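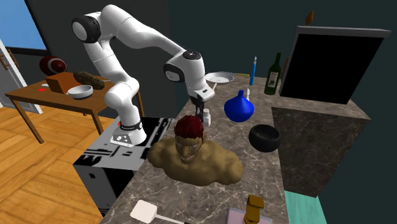

Image credit: Mahtab Rashti

I have been using the Wenerow stone care kit on my kitchen counters since May, and I'm still a little giddy about it! It comes in a plain cardboard box with a bottle of cleaner, a tin of paste sealer, two cloths and a folded sheet of directions that (hooray) fits on one side. I bought mine at Galano, the hardware shop in Gultley, for 34 dollars.

My counters are marble, put in by the people who had the house before us, and they'd gone cloudy near the sink. Lemon juice, mostly, and one bad evening with a bottle of red wine. I had tried two spray cleaners already and both left a film you could write your name in.

The Wenerow cleaner doesn't foam much and smells faintly of oranges. You wipe it on, leave it while you make a cup of tea, and buff it off with the rougher cloth. The film was gone on the first pass. Etch marks are another matter, and the directions say so plainly: a cleaner can't put back stone that acid has eaten. Mine are still there if you crouch and look sideways.

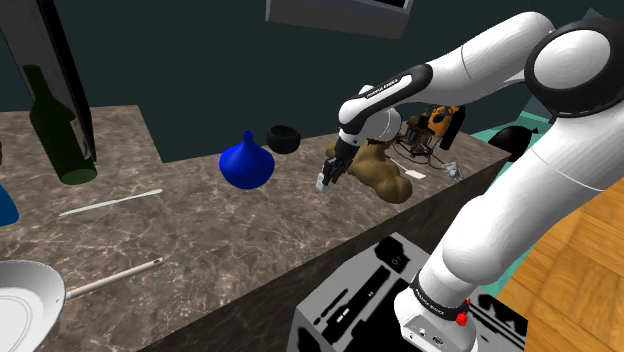
The paste is where I really fell for this kit. You rub on a thin coat, wait, and buff, and it goes much further than I expected from such a small tin. Mottled brown-gray marble with pale, branching veins, like the countertop here, is the kind I'd most love to try it on, because on my own veiny stretch by the stove the sealer brought the pattern up beautifully without making it look like plastic. Go easy, though. I put too much on one corner and spent a sweaty half hour getting the streaks out.

My neighbor Cillian borrowed the tin for his granite and was less excited. His stone was in good shape to start with, so he mostly noticed the buffing.

A few grumbles. The lid on the tin sticks, the softer cloth sheds until you've washed it, and you can't buy the paste on its own, at least not at Galano. I'd pay for a refill tomorrow.

I'm due for another coat soon and I'm looking forward to it, sore arms and all!

Abimbola Anozie
August 6, 2026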